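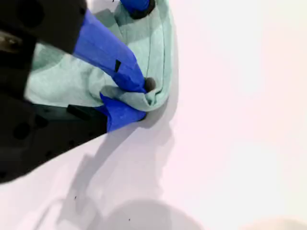
*Un tissu vert menthe pâle sur une table blanche.*

## Qui sommes-nous

Traltard est une association de mobilisation pour le climat. Elle compte 483 adhérents à jour de cotisation et deux salariés, Adoración Prieto pour la coordination et Kiprono Kinyua pour la formation.

Tout est parti d'une marche organisée un mois de février contre l'extension d'une carrière. Plusieurs participants ont voulu continuer à se voir, d'abord dans l'arrière-salle d'un café, puis dans le local que nous louons toujours au rez-de-chaussée.

### Ce que nous faisons

Nous préparons des actions publiques non violentes : rassemblements, chaînes humaines, lectures devant les mairies, interpellation des élus avant les votes de budget. Chaque action est déclarée en préfecture et précédée d'une réunion ouverte à tous, adhérents ou non.

L'an dernier, notre pétition sur les trains régionaux a recueilli 1 638 signatures. Elle a été remise au conseil régional, qui n'a pas encore répondu.

Les formations (droit de manifester, prise de parole, relations avec la presse) durent une demi-journée. Il y en a eu 58 depuis la création de l'association.

### Financement

Les cotisations couvrent le loyer et une partie des salaires. Le reste vient de dons de particuliers. Nous n'acceptons pas d'argent d'entreprises ni de partis. Les comptes sont envoyés sur simple demande.

### Nous rejoindre

L'accueil des nouveaux a lieu chaque mois à 18 h 30, au local. Abundio Tapia s'occupe des inscriptions. L'adhésion est à prix libre.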